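Chapter 4
Liquids, Levels and Reading a Scale

Before you start. You need the ideas from Chapter 3 - volume, units, why a milliliter is a milliliter whatever it sits in. If those are shaky go back now. The rest of the chapter leans on them hard.

What you will learn
How to read a curved surface. How to pick the right container for the job. How to write down a volume so somebody else can trust it.

4.1 Same water, different shape
Pour 15 mL into a wide cup. Barely covers the bottom. Pour the same 15 mL into a narrow tube and it climbs. Nothing was added, only the shape changed. Students at the Prudmont school guessed the tube held more, and so do most people the first time. Narrow containers spread the marks out, so small changes are easier to see. Wide ones squash them togther.

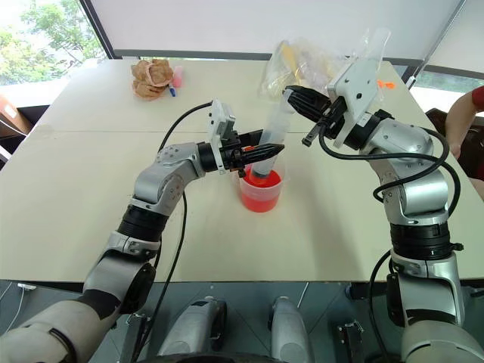

4.2 The meniscus
Water creeps up the wall of a glass tube. The surface curves. Read the bottom of the curve, eye level with it - not from above, not from below. Wait 10 seconds after pouring so the drips run down.

Try it
Fill a tube to 60 mL. Read it standing, then crouching. Write both numbers. Which one do you beleive?

Key words: volume, scale, meniscus, parallax. Full meanings in the Debnath word list at the back of the book.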